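How to Build a Row Cover Frame from PVC Pipe

Print this page | E-mail this page

By Gobnait Hanrahan
February 2024

A row cover frame keeps frost off young lettuce and keeps cabbage moths off everything else. Mine are light enough to lift with one hand, and they stack against the shed in August when the beds are full of beans. I have used the same ones in Ornmont for several seasons and replaced a single fitting.

Measure the bed first. Mine are 60 inches long, so the long rails are cut a little under that to allow for the fittings. Write the lengths on a scrap of cardboard before you cut anything. It is easy to forget that a corner fitting adds to the finished size.

Cut the pipe with a ratchet cutter or a fine-toothed saw. A miter box helps if you use a saw. Wipe off the burrs with sandpaper, inside and out, or the pipe will stop short of the bottom of the socket and the frame will rock.

Put the base together first, on a flat surface. Push each pipe in with a twist. Check the base by measuring corner to corner both ways. If the two measurements match, the base is square. Then add the uprights, and after those the top rails.

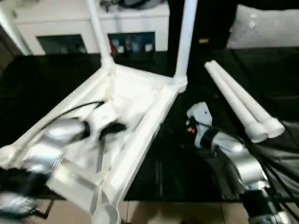

Do the joints need glue?

Dry joints hold well enough for a cover that stays in one place. Glue the base if you plan to move the frame from bed to bed, and leave the uprights dry so it can be taken apart for storage.

For the cover, buy fabric by the roll if you have more than one bed. I use a medium weight called Clovero from the feed store in Jamport. Cut it 144 inches long for a 60-inch bed. That leaves enough to reach the ground at both ends and be weighted with bricks. Clip it to the top rails with snap clamps, 2 to a side.

In a windy spot, drive a short piece of rebar into the soil inside each corner and tie the base to it with twine. Leave a little slack in the fabric too. Tight fabric tears at the clamps.

On sunny days, fold back one end by midmorning and close it again before supper. Lettuce will bolt under a closed cover once the weather turns warm. Squash has to be uncovered when it flowers so the bees can get in.

Print this page | E-mail this page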